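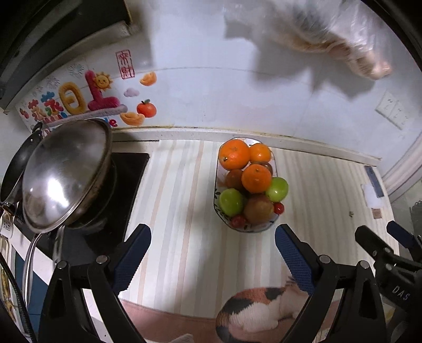 I used to buy oranges the way my mother did, a whole sack at a time, and then throw out the bottom layer when it went fuzzy. These days I buy for the bowl. If it won't fit in one pile on the counter, it goes in the fridge drawer or it doesn't come home with me. Three oranges piled in an oval white dish with a little dark blue leaf pattern on the rim, set by the tile wall, will get eaten. Eleven in a sack under the sink will not, at least in my kitchen! So this month's tips are all about keeping fruit around long enough to enjoy it, plus a few cleaning odds and ends at the bottom that readers asked for.

First, don't wash everything the minute you walk in the door. I know it feels virtuous. Water sits in the little dip where the stem was, and that's where the soft spots start. Wash a piece when you're about to eat it or cut it. The one exception I make is grapes, which get rinsed and then dried on a towel for a good long while (I mean properly dry, go do the laundry and come back).

Turn the pile every couple of days. Take it all out, wipe the dish, and put the fruit that was on the bottom up on top. It takes a minute, and you'll find the one that's going before it takes its neighbors with it. A citrus fruit with a bit of white or green fuzz goes straight in the trash, and anything that was touching it gets washed, dried and eaten first.

Now, apples. My friend Shufen Duan got after me years ago for keeping apples and bananas together and then complaining that the bananas went brown. She was right. Apples give off a gas that hurries other fruit along, so bananas, pears and avocados all move faster next to them. If you WANT that avocado ready for tomorrow, put it in a paper bag with an apple and fold the top over. If you don't, keep them on opposite ends of the counter. 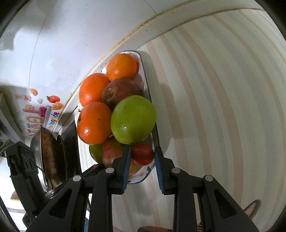 Oranges don't mind the company nearly so much, since they don't go on ripening once they're picked, so I'll happily mix those two for a few days. For longer than a week I'd put both in the fridge, and I'd keep the apples in their own bag, away from the lettuce. Lettuce gets rusty brown spots sitting next to apples, and for the longest time I blamed the store.

Use the peels! Scrape the white part off a few strips of orange peel, lay them on a rack and leave them somewhere dry until they snap. I keep mine in an old Prirkis jam jar and drop a piece into the teapot or the pot of rice. Fresh peel down the garbage disposal with cold water running is nice too, small pieces only, please. I once sent down half a grapefruit and had a 58 dollar visit from the plumber, who was very polite about it.

Wrinkly apples are not bad apples. Cut out anything brown, leave the skin on, and simmer them with a splash of water and some cinnamon till they slump. My batch in January filled two freezer tubs and we had it on pancakes for weeks.

Odds and ends:

Cloudy white dishes: soak in warm water with a spoonful of baking soda, then rub with a soft cloth. Skip the scouring pad on anything painted.

Grout behind the counter: baking soda and water mixed to a paste, an old toothbrush, ten minutes, rinse. Keep vinegar off marble or other natural stone, it etches.

Sticky price labels on fruit: peel them before the fruit goes in the bowl. I have fished too many out of the compost.

Fruit flies: a small glass with cider vinegar and one drop of dish soap. Change it every other day or it stops pulling them in.

Next time I'm doing onions and potatoes, and why mine now live in separate cupboards.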